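Skistidcombe Shared Kitchen: notes from the March get-together

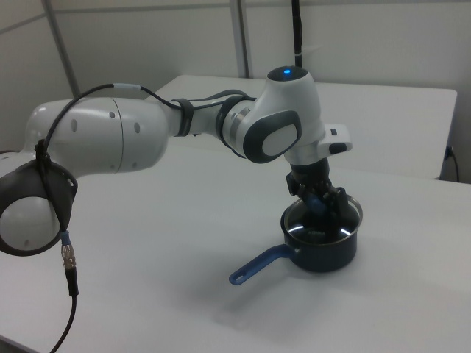
I said I'd write these up the same night, and it's now a good while later, so forgive any gaps (my handwriting is terrible!). We started at 7:15 with tea and went straight to pots and pans, which took most of the evening.

Saucepans. Everybody agrees we need more small ones. The big stockpots are fine and we hardly touch them, but on soup nights people are lining up to warm milk or melt butter. I'd asked for prices beforehand: Vorkeo can do a set for $85, and Draltis has a plainer one for $51. We talked this over for far too long and went with Draltis, two sets, to be ordered this month. I'll do the ordering.

Handles. A long chat about plastic handles versus metal! Plastic stays cooler to hold but can't go in the oven, and a couple of people were worried somebody would try. We settled on a note taped inside the oven cupboard. Handles to be turned in toward the back of the stove, please, especially when the kids' group is in.

Hanging or stacking. I'd love to hang the small pans on hooks over the counter, and most of the room liked that too. The objection was dust, and I can't really argue with it. We'll try one row of hooks by the window and look at it again next time.

Scratches. Please, no metal whisks or forks in the coated pans. Wooden spoons are in the tall jar.

Money. We have $2,534 in the kitchen account, with almost $500 of that set aside for the new sink faucet. The pans come out of the rest.

Villanueva lunch. They've asked to borrow our pans again in the spring. Yes, gladly, but this time we write down what goes out and tick it off when it comes back. We're still missing a lid from last year.

Any other business: the dish towels need a boil wash, and I took them home with me. Finished at 8:50. Bring your lidless pots to the next one and we'll see what fits what.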